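作業部屋のテーブルクロスの寸法を測り直した。ついでに部屋の家具と布まわりの記録を全部ここにつなげておく。長い。

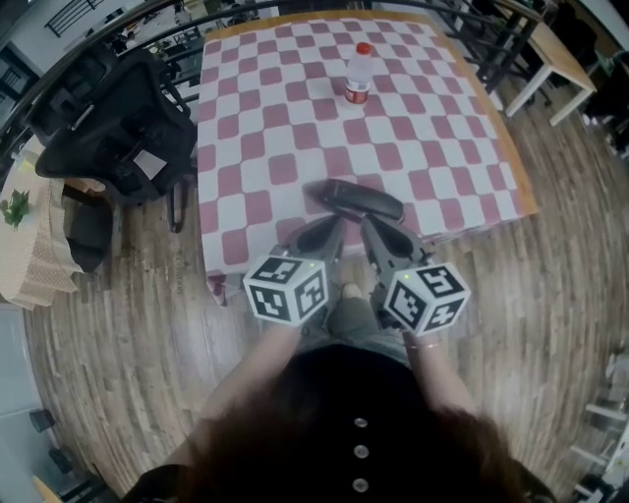
前提。部屋はSkondthorpeの2階。長方形のテーブルが中央寄りにあり、ピンクと白の市松柄の布が掛かっている。窓側に脚の白い木目の机、廊下側に黒いメッシュの椅子、そのほか小さい台がある。

発端は、右の長辺で天板の縁が出ていたこと。明るい色の木が帯状に見える。反対側の手前では角の布が垂れている。掛け方がずれているのか、布の寸法が足りないのかを切り分けたかった。

布を外して平らな床で測った。短辺143cm。耳から耳まで、三つ折りの縫い代は込み。測定は鋼製の巻き尺で、手前、中央、奥の三か所。

三か所とも同じ値にはならない。中央がいちばん長く、両端が縮んでいる。縁の縫い糸が布より強く縮んだときの典型的な形で、洗濯を繰り返した布はだいたいこうなる。143は中央の値。

天板の幅に対して、計算上は左右に均等な垂れが取れる。つまり寸法不足ではない。右の縁が出るのは単に掛ける位置の問題だった。

ではなぜ毎回同じ側にずれるのか。ここからが本題。

考えられる原因は、人が座る位置の偏り、天板の傾き、布の重量配分、天板の表面の滑りやすさ。順に潰した。

天板の傾き。水準器を長手と短手に置いた。長手は問題なし。短手はごくわずかに左下がり。脚のアジャスターを回して直した。右奥の脚だけゴムの底が減っていたので交換。

交換用のゴム底はGrakicoで買った。袋入り、内径違いが混在。棚の表示と中身が合っていないことがあるので、脚の外径は紙に書いて持っていくほうがいい。自分は記憶で行って一度無駄足になった。

布の重量配分。垂れが長い側は当然重い。いったん左に寄ると左の垂れが増え、さらに左に引かれる。摩擦が十分なら止まる。平滑な天板だと止まる前にけっこう動く。

この系は自己増幅する。最初に少し左に寄せて掛けると、数日で差が広がる。均等に掛けた場合は動きが遅い。初期位置の精度がかなり効く。

天板の表面。塗装がつるつるしている。布の裏も平滑。組み合わせとしてはよくない。指で水平に引くと、ほとんど抵抗なく動く。

人の位置。テーブルの短辺側に立って使うことが多く、腰や太腿が手前の垂れに触れる。離れるときに少し引く。一回あたりの移動量は小さいが、向きが決まっているので累積する。

以上から、原因は一つに絞れなかった。傾きと摩擦不足と接触の合成。対策も分けて考える。

対策その一、滑り止めシート。網目状の発泡シートを天板と布の間に敷く。摩擦は明確に増える。欠点は、網目が布の表に浮くこと。薄い布だと字を書くときに筆圧が抜ける。

網目シートのもう一つの欠点は、長期間敷きっぱなしにしたときの天板への貼り付き。塗装の種類によっては跡が残る。以前の部屋の机でやった。格子状の跡は今もそのまま。

対策その二、クリップ。天板の縁を布ごと挟む金属クリップ。保持力は高い。ただし縁に突起ができるので、袖が引っ掛かる。短辺側に立つ使い方では手首の通り道に当たる。却下。

対策その三、重り。布の四隅に下げる。屋外用の製品が多い。室内で使うと、歩いたときに脚に当たる。テーブルの脚にも当たって音が出る。却下。

対策その四、両面テープ。貼り替えのときに糊が残る。洗濯を前提にすると論外。

対策その五、布の裏に滑り止めを部分的に縫い付ける。天板の四隅に当たる位置だけ。表に凹凸が出るのは隅だけになり、作業する中央は平らなまま。これを採用した。

縫い付ける材料は、靴下や室内履きの裏に使う点状の樹脂が付いた生地。Doãnの端切れの箱にあった。手芸店の端切れ箱は曜日や時間帯で中身がまるで違う。昼過ぎに行ったらもう底のほうしか残っていなかった。

裁断は正方形。一辺は手のひらの幅くらい。角を丸く落とす。角が残っていると洗濯で必ずそこからめくれる。

縫い目はジグザグ。直線縫いだと樹脂の点に針が当たって目が飛ぶ。押さえ金はテフロン系のものに替えた。普通の金属の押さえだと樹脂面に張り付いて送りが止まる。

樹脂面を下にして縫うなら、送り歯に張り付く。薄紙を一枚挟んで一緒に縫い、あとで破り取る。紙は書類の梱包に入っていた薄いもので足りた。

位置決め。布を先に天板に掛け、均等にしてから、裏側で天板の角に当たる点にチャコで印を付ける。床に広げて計算で出すと、縁の縮みのぶん外れる。現物合わせのほうが早い。

均等に掛ける手順も書いておく。市松柄の布は、柄の列を基準線に使える。天板の長辺と柄の列が平行になっているかを先に見る。垂れの長さはそのあと。

垂れの長さを先に合わせると、布が少し回転した状態で止まることがある。四辺の垂れの平均は合っているのに、角だけ長い。柄のある布だとこれがとても目立つ。無地なら気付かない程度でも見える。

ただし印刷の柄は、布目とずれていることがある。プリントは織ったあとに載せるので、柄の列と糸の向きが一致する保証はない。先染めのギンガムなら柄が糸そのものなので、この問題は起きない。

今の布の柄と布目のずれも測った。長手の端から端で5mm。許容範囲。柄を基準にしてかまわない。

許容範囲の根拠は、垂れの裾を立った位置から見て差が分かるかどうか。5mmは自分には分からなかった。裾が床に近い長い布なら、床との隙間で比較できてしまうので話が変わる。

布を新調する案も検討した。Grakicoで似た寸法のものが3,000円。ただし柄は無地の生成りのみ。洗濯表示を見ると手洗い指定だったので棚に戻した。この部屋で手洗いの布は維持できない。

素材の話。今の布は品質表示のラベルが取れていて、組成が分からない。縫い代の糸を抜いて調べることもできるが、洗い方はもう経験で固まっているのでやっていない。

テーブルクロスの素材選びは、見た目より、折り目の戻り方と水の広がり方で決めるのがいいと思っている。綿は水を横に吸い広げる。ポリエステルの密な織りは粒のまま残る時間が長い。拭く気があるなら後者が楽。

撥水加工の布は買って最初のうちは快適。加工が落ちてくると場所ごとに挙動が違ってきて、かえって扱いにくい。肘の当たるところから先に落ちる。

ビニール系は拭けば済む。夏、腕が張り付く。6月あたりから文句が出る。冬は冷たくて硬い。折り目が付くと春まで戻らない。

飲み物の置き場。テーブルの奥の端に寄せるのを部屋の決まりにしている。手前に置くと袖が当たる。ペットボトルは必ず蓋を閉める。蓋の色が濃いと開いているかどうかが遠くからでも分かる。

コップは机のほうに置いてもらう。明るい木目の天板、白い金属の脚の机。シリーズ名はKurow。こちらは布を掛けていない。

机に布を掛けない理由は、キーボードと紙の作業が多いから。布の上で紙に書くと、線が柄の織り目を拾う。下敷きを敷けばいいという意見も分かるが、下敷きはたいてい見つからない。

白い金属の脚は汚れが見えやすい。靴の跡が黒く付く。メラミンスポンジでこすると落ちるが艶も落ちる。今は中性洗剤を薄めた布で拭くだけにしている。薄い跡は残ったまま。

脚のねじの増し締めは半年に一度。六角レンチは脚の裏に養生テープで留めてある。引き出しにしまっていた時期は、毎回探していた。

椅子。黒いメッシュの事務椅子をテーブルの左に置いている。背に白い紙の札が付いたまま。同じ部屋にもう一脚、黒い椅子がある。

紙の札は備品の管理用。剥がすと棚卸しのときに面倒なので、そのままにしてある。糸で留めた札は背もたれに当たって裏返る。向きは気にしないことにした。

メッシュの背は埃がたまる。掃除機の丸ブラシで裏側から吸う。表から吸うと埃が網の奥に押し込まれて、座面の継ぎ目に落ちる。濡れた布で拭くと、繊維くずが網に残って余計に手間が増える。

布を掛けたテーブルと事務椅子の相性は悪い。垂れが長いと、椅子を押し込むときに座面と一緒に布が奥へ巻き込まれる。次に引くと布ごと動く。ずれの原因の四つ目としてここに追加しておく。

これへの対策は、椅子をテーブルの横に置くだけにして、押し込まないこと。床の通路は狭くなる。通れるならそれでいい。

押し込む必要がある部屋なら、垂れを座面より上で終わらせる。座面の高さは変えられるが、全員が同じ高さで使うわけではないので、いちばん高い設定に合わせて計算する。

手すりの話。部屋の奥に曲線の黒い金属の手すりがある。布を洗ったあと、ここに掛けて干したくなる。やめたほうがいい。曲がった棒に掛けた布は、曲線の形に伸びたまま乾く。

一度やった。市松の列が弓なりになり、アイロンの蒸気で戻すのにかなり時間がかかった。直線の物干し竿二本に渡して、折り山を作らないように干すのが正解だった。

干すときに柄の列を目で見て、斜めになっていたら対角に軽く引く。濡れているうちなら糸の目は動く。乾いてから引いても戻らない。

アイロンは裏から。プリントの布は表から高温を当てると柄が光る。滑り止めを縫い付けた四隅は、裏から当てると樹脂が溶けるので避ける。隅だけは表側から、当て布をして低温で。

この点が対策その五の弱点。アイロンの工程が一つ増えた。隅は垂れの付け根なので、皺が残っていても作業には影響しない。最近は隅を飛ばしている。

小さい台のほう。ベージュのレースの布を掛けて、緑の鉢植えを置いてある。テーブルの左奥。

レースの布は摩擦の条件がまったく違う。穴があるぶん接触面は減るが、糸の凹凸が引っ掛かるので意外に滑らない。軽いので自重でずれることもない。台の布がずれた記録は今までない。

鉢の受け皿とレースの組み合わせは注意。水が漏れるとレースの糸を伝って台の縁まで行く。水やりは鉢を流しに持っていってからにしている。水が切れるまで戻さない。

レースの洗濯はネットに入れて弱水流。脱水は短く。平干し。アイロンは不要。手で形を整えれば足りる。型崩れしたら、濡らして虫ピンで板に留めて乾かす。

台の下には物を置きがちで、そこが掃除の死角になる。レースの裾が影を作るので埃が見えない。月に一度は全部出して拭く。先月は飛ばした。

測定値の残し方について。布の寸法、測った日、洗濯の前後どちらか。この三項目を布の裏の縫い代に、洗濯に耐えるペンで書いた。紙に書くと布と別れる。

洗濯の前後を書いておかないと、次に買うときに困る。新品の表示寸法と、使っている布の寸法は一致しない。縮みを見込まずに同じ表示寸法で買い直すと、最初だけ垂れが長い。

裾上げの糸を途中で替える場合は、布より伸びるものを選ぶ。縮まない糸でも、縫い目の張りが強いと縁が詰まる。上糸を少し緩める。縁が波打ったら緩めすぎ。

交換後の経過。滑り止めを縫い付け、脚を直して、均等に掛けた。天板の裏側に細いマスキングテープを貼って、裾の位置に印を付けてある。

印は左右の長辺の中央に一か所ずつ。角に付けると、回転と平行移動が混ざって読めない。中央なら短手方向の移動だけが出る。回転を見たければ長辺の両端にも付ける。

記録は朝のうちに取る。夕方は使用中のことが多く、布の上に物が載っている。載っている物の重さで摩擦が変わるので、条件が揃わない。

重い物が載っている間は、布はまずずれない。ずれるのは片付けたあと、布だけになったとき。手で表面を払うとその方向に動く。台拭きも同じ。

拭くときは片手で布の縁を押さえ、押さえた手に向かって拭く。逆向きに拭くと引っ張ることになる。書くと細かいが、手が覚えればどうということもない。

食べ物のくずは拭かずに、粘着ローラーで取る。粘着が強すぎると布が持ち上がって、縫い付けた四隅が浮く。何枚か使って弱くなったところがちょうどいい。

右の縁の話に戻る。掛け直した直後は左右の垂れが揃っていた。次に縁が出ていたら、まず裾の印を読む。印のずれが左右で同じなら平行移動、違うなら布自体が伸びたか縮んだか。

縁が出たままでも使えるかどうか。使える。木の縁に直接手首を置くほうが楽だという人もいる。天板の保護が目的なら、いちばん擦れる縁が出ているのはよくない。目的による。

天板の縁は塗装が薄い。角を丸めた部分は特に。布が掛かっていた面と出ていた面で、木の色の焼け方に差が出る。窓に近い側だと早い。

色の差がもう付いている場合は、布をしばらく外して全体を日に当てるくらいしかない。全部は揃わない。気になるなら掛け続ける。

購入時の計算をまとめておく。必要な布の幅は、天板の幅、片側の垂れの倍、縮み代の合計。垂れは座面の上端に届かない長さ。縮み代は綿なら多めに見る。

天板の寸法は自分で測る。家具の表示寸法は、縁の面取りや脚の張り出しを含むことがある。掛ける布に関係するのは天板の上面だけ。

反っている天板なら中央でも測る。中央が沈んだ天板では、布の真ん中に弛みがたまる。滑り止めを中央に足すと弛みが固定されて取れなくなる。隅だけにしておくほうが逃げがきく。

未解決の点。滑り止め生地の樹脂が洗濯で何回もつのか。靴下用の生地なので洗濯自体は前提のはずだが、布を掛けたまま長く荷重がかかる用途は想定外だと思う。

もう一つ。点状の樹脂が天板の塗装に跡を残すかどうか。同じ生地の切れ端を、天板の裏の見えない位置に押し当てて留めてある。次の洗濯のときに剥がして確認する。

縫い付けの糸の色は白にした。表から見ると、ピンクの升の上では縫い目が見える。白い升に来るように位置をずらす手もあったが、角の位置を優先した。

次は机の脚の靴跡と、椅子のキャスターに絡んだ糸くずを片付ける。寸法の追記があればこの下につなげる。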